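Roltilside Makers' Hall
Fall walk-through: checklist and comments
October 22, 2018
Walked by Radek Vlček

Second fall walk-through since we moved in, and I have to say I love doing these. You get to poke your nose into every cupboard in the place! Items are marked OK, FIX or WATCH, and my comments follow each one. Please read the FIX items even if they're not in your area.

1. EXITS AND WALKWAYS

Front doors open fully, both leaves — OK
They swing beautifully now that the closer has been adjusted. Last fall you had to lean on the left one with a shoulder.

Rear door, push bar and sign — OK
Sign is lit, bar releases on the first push. I tried it with an armful of lumber too.

Side door to the yard — FIX
Opens, but it catches on the mat. Thinner mat or no mat, please.

Main aisle clear to full width — OK
The new yellow floor tape is terrific. Stacks that used to creep out into the aisle have stopped creeping.

Stair to the mezzanine — WATCH
Third tread from the top creaks and gives a little. It's sound underneath, I crawled in and looked. I'd like it screwed down before the winter classes.

2. FABRICS, HANGINGS AND PANEL COVERINGS

Flame treatment records on file — FIX
We have papers for the stage curtain and for the Coste cotton in the sewing room. We have nothing for the newer prints. I'm a big fan of all the color going up around the building (it was so gray when we got the keys), but every covering needs its sheet in the binder.

Coverings clear of heaters — FIX
One hanging in the print room is too close to the wall heater. Move it to the opposite wall, where it'll get better light anyway.

Edges secured, no loose threads or drooping corners — OK
Very tidy work all over. Whoever did the hems in the reading corner should teach a class.

Big red florals added to the log — WATCH
Write in the fabric name, the supplier and the date it went up. One line each is plenty.
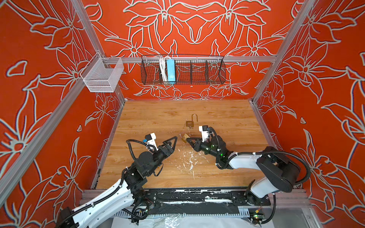 Đức Từ wrote in the margin of my draft that the Flakulwood order did come with treatment sheets, they just went into the invoice folder by mistake, and that a treated fabric loses its treatment if it goes through the wash, so the log should have a column for cleaning as well.

Great catch, and the column is in. If you take anything down to wash it, put a line in the log and don't hang it again until one of us has looked at it. Vacuuming is fine. Spot cleaning with plain water is a question for the supplier, and I've written to ask.

3. ELECTRICAL

Panel accessible, 30 inches clear in front — OK
Clear, labeled, and the label is readable from the doorway.

Breaker directory matches the rooms — FIX
Breakers for the sewing room and the print room are swapped on the card. Easy fix, ten minutes with a pen.

Extension cords — FIX
Two in the sewing room are running under a rug. Cords under rugs get walked on, and you never see the damage. Use the ceiling drops! They're there, they're lovely, and they reach every table.

Outlet test buttons at both sinks — OK
Tripped and reset first time.

4. FIRE EQUIPMENT

Extinguishers hung, tagged, needle in the green — OK
All in place. The one by the kiln room has its new bracket.

Smoke alarms — OK
Tested each one with the button. Apologies to the choir downstairs.

Oily rag can — WATCH
The Porura can is a big step up from the old bucket and the lid shuts by itself. It was full to the brim, though. Empty it at the end of each night, even if it's only half full.

Hall capacity card posted — FIX
The card says 142 and the booking page says 200. The card is the number that counts. I've asked for the page to be changed, and until it is, please don't sell tickets from it.

5. FIRST AID AND HOUSEKEEPING

Kit by the front desk — OK
Fully stocked, with a fresh box of 100 bandages. Most of them will go to the carving group, I'm sure.

Eyewash bottles — FIX
Past date. Replacements go on the next order.

Shelving anchored to the wall — OK
Gave each unit a good tug. Solid — the new brackets are a joy.

Chemical cupboard locked — WATCH
Locked when I got there, with the key hanging beside it. Let's move the key to the desk drawer.

Recheck of all FIX items is set for the end of October. If you've finished one early, initial it on the copy by the kettle and I'll come and see it. Side door mat first, please.

R. Vlček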